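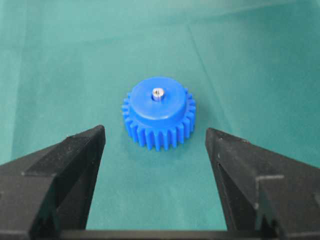

Fig. 4. A blue plastic spur gear with a raised round hub.

Week 2: Clocks, mills and the working day

Welcome back, everyone, and thank you for such lively essays on the monastery bells (I did enjoy them!). This week we move on to the mill towns, and to Mesholm in particular, where the owners kept the only clock and the hands had to take its word for the hour. Please read Kusum Saxena's chapter, page 46 onwards, and do linger over the letters from the weavers, which are funny and rather sad by turns. Think about who gained when dinner was rung late, and bring a passage you'd like to read aloud. Duván Guzmán will lead the seminar, and essays of 2,000 words are due in February.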